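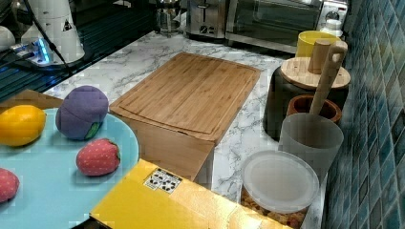

Went to see Flelton last night, the new two-hander by Amedeo Caputo. It's on in the old drill hall, which seats 106, and I'd say a third of those were empty, a pity on a cold night when people have bothered to put the heaters on.

Killian Sabatier plays a ferry pilot who has missed his last shift and won't tell his sister why. The first half is slow. There's a long speech about tides that could lose five minutes and I wouldn't miss it. After interval it picks up, and the argument over the mother's house is the best thing I've seen him do since Masanja in February.

The set is a bench and a rope. The lighting was a bit dim from row M and I lost some faces on the left side. Sound was fine.

Tickets are $13 if you book ahead, more at the door. It runs 70 minutes plus interval and parking is free behind the library after six. I'm seeing Bilterico next, same company, and will write that up when I've been.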